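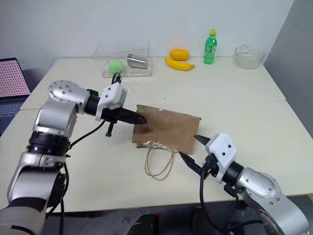
Brown paper bag with a looped tan cord handle, laid flat on the table.

Ovari opens paper bag library in Zevovholm with first 840 bags on the shelf

ZEVOVHOLM, Jul 11, 2019 - Ovari, the neighborhood packing and gift wrap shop on the harbor side of Zevovholm, is opening a lending shelf for used paper carrier bags. The project is called Từ, and from today anyone can walk in, take a bag, use it as many times as it will stand, and bring it back. There is no membership card and no deposit. We are thrilled to finally get it out of the back room!

The shelf opens with 840 bags, all of them collected from homes and stores in town since March. Most are plain brown carriers with cord handles, the sort that come home from a clothing store or a bakery and then get folded behind the refrigerator with all the others. There are tall ones for bottles, wide ones with a square bottom that take a cake box, and a whole shelf of small ones that are just right for a paperback or a jar of jam.

"I must have had forty of them in my own hall closet, and I kept telling myself they were too good to throw out," says Liên Doãn, who runs Ovari. "A good paper bag with a cord handle is a lovely thing. It stands up by itself, it folds down to nothing, and it will carry a surprising amount of groceries if you pack it right. I wanted them back out on the street, being carried."

How a bag gets onto the shelf

Every bag that comes in through the door is looked over by hand. It is emptied first (we have found receipts, ribbon, a single child's mitten and a very nice birthday card, which did get back to its owner) and then laid flat on a table with the handle toward the person checking. The cord gets a tug on both sides. Next come the bottom fold, the side creases and the corners, where paper tends to go soft before it goes anywhere else.

Creases alone don't keep a bag off the shelf. Neither does a crumpled edge or a bit of tape, as long as the paper underneath is sound. Bags that have had grease or liquid in them go straight to paper recycling, and so do bags with a split along the bottom. If only the handle has gone, the cord is cut away and the bag is set aside as a flat sleeve for wrapping - the workshop uses those up faster than we can supply them.

Bags that pass are pressed under a board overnight, sorted into four sizes and stood on the shelf with the handles up, so that you can flip through them like records.

Seventy-nine collections and one very full van

The stock was built up over 79 collections in Zevovholm, most of them on foot and a few by bicycle trailer. The largest single load came from Erkarex, the stationery store on the main street, which cleared a stockroom in the spring and offered us everything that had a handle. It filled the van. We are still finding tissue paper in the glove compartment.

Erkarex will also be the second drop-off point. Look for the blue crate just inside the door, next to the envelopes. Please flatten bags before putting them in, and tuck the cords inside so they don't catch on each other.

Free folding and packing sessions

Alongside the shelf, Ovari is starting a short packing session, free of charge and open to anyone over the age of ten. It lasts around 15 minutes and covers the things customers ask us about all the time: how to fold a square-bottomed bag flat along its own lines, how to re-knot a cord handle that has pulled through, and how to load a paper bag so the weight sits low and the sides stay straight. Heavy and flat goes in first, tall things along the back, bread on top. People are always a little surprised at how much difference it makes, and we have had some very cheerful conversations about eggs.

Bring a bag of your own if you have one with a problem. Loose handles are especially welcome.

"My favorite part is when someone picks up the cord and sees that it's only a knot on the inside," says Liên Doãn. "They've been throwing away bags for years over a knot that takes half a minute to tie again. You can watch them go home and start on the whole closet."

What we would love to receive

Paper carrier bags in any size, printed or plain, with cord, twisted paper or ribbon handles. Bags with a clear window or a shiny coating are fine for lending, though please mention them when you hand them over so that we can keep them apart from the plain paper when they wear out. We can't take plastic bags, padded mailers or grocery produce bags.

There is no limit on how many you may bring, but if you have more than you can carry in one trip, a quick call beforehand helps us clear some table space.

Borrowing

Take what you need. We ask that borrowers bring a bag back when they are done with it, even if it has come to the end of its life, so that the worn ones can be recycled together. It doesn't have to be the same bag, and it doesn't have to be soon. Stores and market stalls that would like a stack for their own counter can talk to us about sizes, and two bakeries have already asked for the wide ones.

About Ovari

Ovari is a packing and gift wrap shop in Zevovholm. It wraps, boxes and mends packaging for customers and small stores in town, and sells paper, string and cord by the yard.

Press contact: Liên Doãn, Ovari, Zevovholm. Reporters are welcome to visit the shelf during opening hours, and to bring bags.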